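The Plates That Don't Match

Deisy Benavides washes her dishes by hand at a counter under the kitchen window, and she dries them on cloth. She has a dishwasher. It holds baking sheets.

The plates are the reason. She owns 48 of them, nearly all white with flowers printed on them, and very few came from the same set. The first was a soup plate with roses on the rim that she bought in 2000, the year she moved into her apartment. The seller wanted to throw in a chipped saucer, and she took that too. It sits under a plant now.

Flowered china of this kind turns up at almost every estate sale. Families inherited full sets, used them on holidays, broke a few pieces and put the rest in boxes. Lilla Hegedűs, who runs the Plurkutgate secondhand store, had 689 loose plates on her shelves when she last took stock in April. Full sets are slow to sell, she says, but single plates go out the door every day.

"People used to come in to replace a piece they broke," Hegedűs said. "Now they pick four they like and don't care if the roses match."

What wears these plates out is mostly washing. On many older pieces the pattern was applied on top of the glaze, and dishwasher detergent takes it off a little at a time. The pinks often go first. A plate can look fine for a year and then seem faded all at once when it's set next to one that stayed in the cupboard.

Benavides fills a basin with warm water, uses a drop of plain soap and washes the plates one at a time with a soft cloth. No scouring pads, and no soaking overnight if there's a crack in the glaze. Metal bowls and pots wait until the china is out of the way - a steel rim will chip a plate faster than anything else in the sink.

Then everything goes on a cloth spread over the counter. She tried a wire rack for a while and gave it up. Wide-rimmed plates leaned into each other, and the deep ones held water at the bottom. On cloth they can sit apart. She likes a heavy cotton weave, old enough to have gone soft, and she has never hemmed one. When the cloth is soaked through she hangs it over a chair and gets out another.

Harriet Blackwood, a neighbor who eats there most weeks, prefers to towel everything dry and put it away. The two of them have been arguing about it since they met. Supper is usually soup, served in whatever deep plates are clean, and the washing up gets done before coffee.

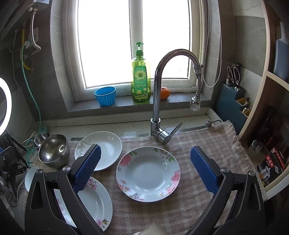

Can flowered plates with a printed rim go in the microwave?

Plates with any gold or silver trim should stay out of it, and so should any older plate without a microwave-safe mark on the back. Warm the food in something else and move it to the plate.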